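Otia Festival of Film, Food and Music
Progress report to the Jaber Fund, 2/2/19

Thank you again for standing behind us for another season. We've had a busy winter, and we're very happy to share how things are coming along as we get ready for May.

The biggest news is that the film program is nearly settled. Our screening group watched 67 submissions (some of us twice, over a great deal of popcorn) and we have now sent out most of the invitations. The Hisen Theater has agreed to host the opening night and both family matinees, and it has kindly held last year's rental rate for us.

The music side has moved a little slower. Two bands are confirmed for the Trodetti courtyard stage, and we're still talking with a third about travel costs. We had hoped to have this wrapped up by now, but we'd like to get it right and not rush it – the courtyard was the part of last year's festival that people wrote to us about most.

Of your grant, $4000 has gone to the three free community screenings, covering film licenses, the outdoor screen deposit and captioning. The street food permits are filed and we expect an answer before spring.

We've also been thinking about the look of the festival, which will be softer and more colorful this year, with a good deal of yarn and fringe.

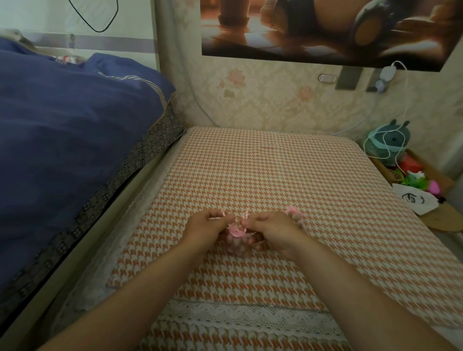 Pink fringed yarn in hand, on orange-and-white houndstooth.

Still to do before our next report: sign the last band, print the program booklet, and settle the rain plan for the courtyard. We would also love to know how many seats your board would like for opening night, so please send us a number whenever it's convenient.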